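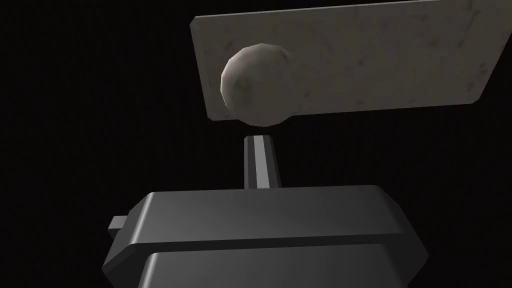 Speckled panel with a round knob (computer rendering)

Redus were an English guitar group formed in Unville by the singer and guitarist Fouad Naciri. They released one album, two singles and a cassette of rehearsal recordings, all on the Trusov label. Their music is usually filed under indie pop, although the group's own sleeves used the term "plain song", a pun that reviewers mostly ignored.

Formation

Naciri had played bass in several school groups before he began writing his own material on a borrowed electric organ. The first line-up was a trio of organ, bass and drums. A second guitarist joined after four concerts, at which point Naciri moved to guitar and the organ was kept for slower numbers. The name was taken from a surname on a shop sign and has no further meaning.

Early sets were short and consisted of original songs, with a single cover version played last. The group did not use a set list on stage. Songs were announced by key, a habit that can be heard on the rehearsal cassette, where Naciri calls "the G one" before three different pieces.

Recordings

The first single, "Lending Hours", was recorded in one day at Alaoui, a small studio with an eight-track tape machine. The vocal was taken from the guide track, after later attempts were judged too careful. It was pressed in an edition of 2,000, of which part was returned to the label unsold and later given away with mail orders.
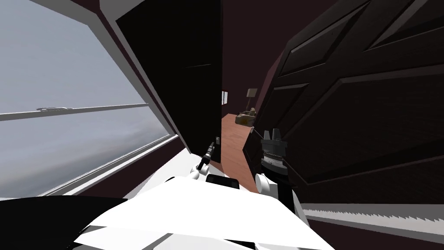 The album followed in December of the next year and was made at the same studio over two separate weeks. It has a running time of 29 minutes and contains ten songs, none of which had appeared on the singles. Drums and bass were recorded together, guitars were added the following day, and the organ was recorded last through a guitar amplifier placed in the corridor. Little reverberation was used in the mix. The lyrics deal chiefly with bus routes, evening classes and a long dispute over a shared telephone bill.

The second single, "Side Return", was the only recording on which Naciri did not sing lead. It was sung by the drummer, in a lower key than the concert version, and was left off the later reissue at her request.

Musical style

Most Redus songs are in a moderate four-four time and use open chords with a capo at the second fret. Verses tend to be longer than choruses, and several songs have no chorus at all. The bass usually carries the tune between vocal lines. Critics compared the group's harmony singing to that of folk clubs, a comparison the members disliked in interviews but did not dispute.

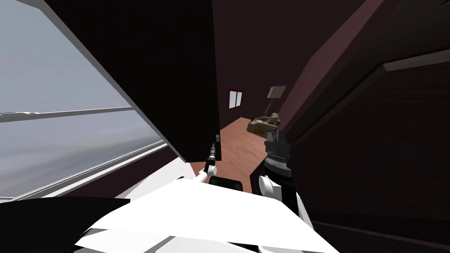 Why do some pressings of the album play a different version of the closing song?

A copy of the master tape with an earlier mix was sent to the pressing plant for the second run. These copies carry the mark "2" in the run-out groove and have a fade in place of the full ending.

Reception

Notices were few and mixed. The album was praised for its arrangements and faulted for its thin drum sound and for the sameness of its tempos. The group's largest paying audience was 1,613, as opening act on a bill of five, and most of their other engagements were in rooms above public houses.

Redus stopped playing after a short tour on which the van was shared with two other groups. No formal announcement was made. Naciri later wrote for other singers and taught evening guitar classes in Unville.
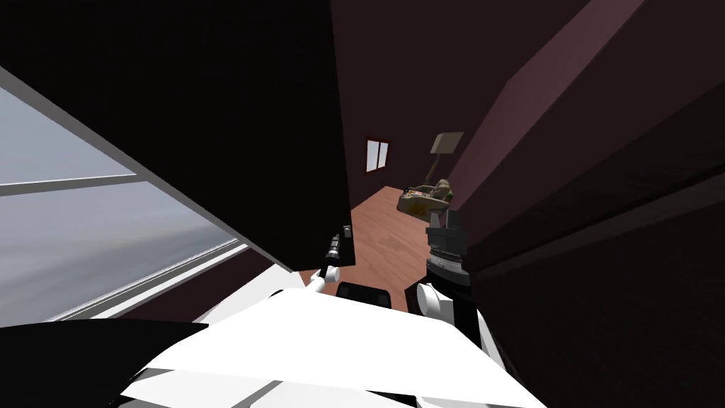

Reissue

Trusov reissued the album on 5 May 2018 with the first single and four songs from the rehearsal cassette added. The original tapes had been stored at Alaoui and needed only minor repair, apart from the reel holding the third and fourth songs, which was replaced by a transfer from vinyl. Faint surface noise can be heard on both tracks. The sleeve notes by Naciri list the equipment used and correct two songwriting credits from the first edition.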